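Crazy paving (marble)

From Kunach, the reference on building materials and finishes

Crazy paving in marble, also called broken marble flooring or random marble paving, is a floor finish made of irregular pieces of marble slab set in a mortar bed with filled joints. The pieces are polygons of uneven size and have no fixed orientation. The finish is used indoors in hallways, stair landings, living rooms and kitchens, and outdoors on covered terraces. It differs from terrazzo, in which much smaller chips are bound in a matrix and ground as one mass, and from mosaic, in which the pieces are cut to a planned shape.

Contents
1 Terminology
2 Material
3 Laying
4 Joints
5 Surface finish
6 Appearance
7 Staining and defects
8 Maintenance
9 Repair
10 See also

Terminology

The word "crazy" refers to the network of joints, which resembles the crazing of a ceramic glaze. In the trade the pieces are called slabs, flags or shards depending on size. "Palladiana" is used for a related finish in which larger marble fragments are set with wide bands of terrazzo between them. The terms overlap in older catalogs, and a floor sold as palladiana may have joints narrow enough to be classed as crazy paving.

Material

Most of the stone comes from offcuts. Sawing blocks into slabs and slabs into tiles leaves corners, broken edges and pieces with natural cracks that cannot be sold at full size. These are sorted by color and thickness. A nominal thickness of 20 mm is common for interior work. Thinner pieces can be used on a rigid base but are more likely to crack where the bedding is incomplete.

White marble with gray veining is a frequent choice. The veins are bands of mineral impurity that were present in the limestone before it recrystallized. Their density varies within a single block, so pieces from the same source may range from nearly plain to heavily clouded. Sorting by vein density is possible but seldom carried out for this type of floor, as variation between neighboring pieces is accepted as part of the finish.

Laying

The base is a concrete slab or screed, cleaned and dampened. A semi-dry mortar is spread in sections small enough to be covered before it stiffens. The layer normally begins with the larger pieces, placing straight sawn edges along the walls, and then fits medium and small pieces into the remaining spaces. Pieces are tapped down with a rubber mallet and checked with a straightedge. The difference in level between adjoining pieces should not exceed 2 mm before grinding.

Edges are trimmed with a hammer and chisel or with an angle grinder. Hammer trimming leaves a slightly ragged edge and a joint of varying width. Ground edges give a tighter joint. Both methods may appear in the same floor – the first in the open field, the second around door frames and drains.

Two rules of arrangement are given in most manuals. Long continuous joints are avoided, and so is the meeting of more than three or four joints at one point. The second rule is harder to keep in practice. A point where many corners meet holds a larger pocket of filler than the joint lines leading to it, and the thin tips of the stones are easily broken during trimming.

Joints

Joints are filled with a cement slurry, which may be plain white, gray or tinted with mineral pigment. Beige, pink and pale red tints were common in domestic work. The slurry is worked across the floor with a squeegee, left to take up, and topped up where it has sunk. A tinted filler makes the outline of each piece easier to read against white stone, while a filler matched to the stone reduces the pattern to faint lines.

Resin fillers are a later alternative. They absorb less dirt but may yellow under direct sunlight, and they are difficult to match to an existing cement joint.

Surface finish

After curing, the floor is ground with abrasives of increasing fineness and then polished. Grinding removes the small differences in level left by laying and brings the joints flush with the stone. On interior floors the final polish produces a reflective surface. Exterior floors are usually left honed, as polished marble is slippery in rain.

Appearance

The visual character of the floor depends on three variables: the size range of the pieces, the width and color of the joints, and the direction of the veining. Since the pieces are set without regard to orientation, veins generally stop or change direction at a joint.
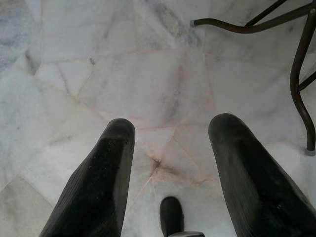

Where two pieces from the same slab are set side by side, a vein may continue across the joint with a small offset. Some layers separate such pieces deliberately. Others keep them together, particularly when a slab has broken during transport and is relaid close to its original outline.

Staining and defects

Marble is porous and reacts with acids. Vinegar, citrus juice and many bathroom cleaners etch the polish and leave dull spots. Brown or rust-colored stains have several possible sources, among them iron minerals in the stone, iron in the mortar sand, metal furniture feet and dirt held in worn filler. Stains of the last kind tend to form where joints meet.

Hollow areas are found by tapping. A hollow piece may remain sound for years under light traffic but can crack under a point load.

Maintenance

Routine care consists of dry dusting followed by washing with a pH-neutral cleaner in clean water. Wax was formerly applied to interior floors and can build up along the joints as a dark film. It is removed with a solvent stripper suited to stone. Penetrating sealers slow the absorption of liquids but do not prevent etching.

Repair

Loose pieces are lifted, cleaned of old mortar and reset. A missing piece is replaced by making a paper template of the opening and cutting new stone to match. New filler is usually lighter or more saturated than the old, and a sample is left to dry before the color is approved.

See also

Flagstone
Opus incertum
Palladiana
Terrazzo

This article was last edited on 12/01/2024.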